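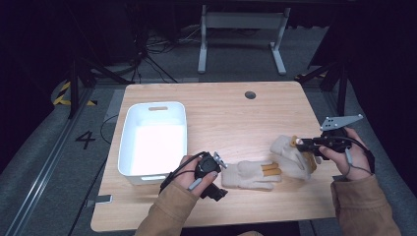 We have been using the Bullar hand grippers at our packing shop since September, and this review covers what they are like to work with and what they have done to the job. They come as a pair, one per hand, each with a cable running off it and a trigger under the fingers. You do a task the way you normally would, except the jaws touch things in place of your fingers, and the recordings go toward training the robot arms that will take over part of the line. Our first assigned task was work gloves, the white ones with tan fingertips, one pair at a time on a bare wood table with a white bin on the left. Gloves sound easy. They are limp and flat, and the jaws want an edge to close on, so you learn to pinch near the cuff or at a fold and lift a little before you move.

Fit first. The body is a decent size for a medium or large hand. Shanti Chauhan has small hands and could not reach the trigger without shifting her grip, and by mid-morning she had a sore thumb. Bullar sent a shorter trigger piece when we asked, at no charge, and it helped. They should put it in the box.

Weight is acceptable for short stretches. We started with 60-minute sessions and that was too long. Forearms give out before hands do. Liesbeth Stevens, our shift lead, cut it back and put a break between sessions, and the quality of the recordings went up according to the Bullar software, which scores each take. I don't fully trust the score. It marks down slow takes even when the glove lands right where it should.

The cables are the weak point. They loop past your wrists and catch on the table edge if you reach across. Teodoro Montes clipped his to his sleeve, and most of us have copied him. A wireless version is listed on the Bullar site but our dealer, Skornier, had no delivery date for it.

The jaws hold well on fabric, cardboard and most plastic. Thin film slips. Anything oily slips worse. The trigger is smooth and you can feel the difference between a light pinch and a firm one after a day of practice. Setup takes around 17 minutes in the morning, most of it calibration, and you have to redo it if somebody unplugs one side.

Now the part management didn't ask me to write up. Before this, the glove station was two people sorting and pairing by hand all shift. The plan is to have an arm do the pairing and keep one person there to feed it and clear jams. The other job moves to recording new tasks, and that is where I am now. It pays slightly more. It is also quieter and a lot more repetitive than I expected. You do the same pickup over and over, and you aren't allowed to chat during a take because people get distracted and spoil it. I miss talking.

Yasmine Fawzy, who went the other way and stayed on the line, likes it better than before. Less bending, she says, and the arm can have the heavy cartons. Her complaint is that when it stops, she gets the blame for the count, and there was no rule about that until she raised it. There is one now. Stopped time is logged separately.

We were told no positions would be cut this year. Nothing was said about next year, and several of us have asked. If your company is buying these, get that answer in writing before the boxes show up, and ask who gets trained on them and whether the rate changes. At our sister site in Sistthorpe only the newer hires got the training, and Els Vanhove, who has paired gloves there longer than anyone, was left off the list. She had to push to get on it.

Compared with the Muñoz set we had on trial over the summer, the Bullar pair is lighter and the trigger is better. The Muñoz had a wrist strap, and I would like that back. Its software was also easier to read.

I'd give the grippers four out of five for the hardware, with a point off for the cables. For the software, three. Order the short trigger and spare cable clips with the first shipment.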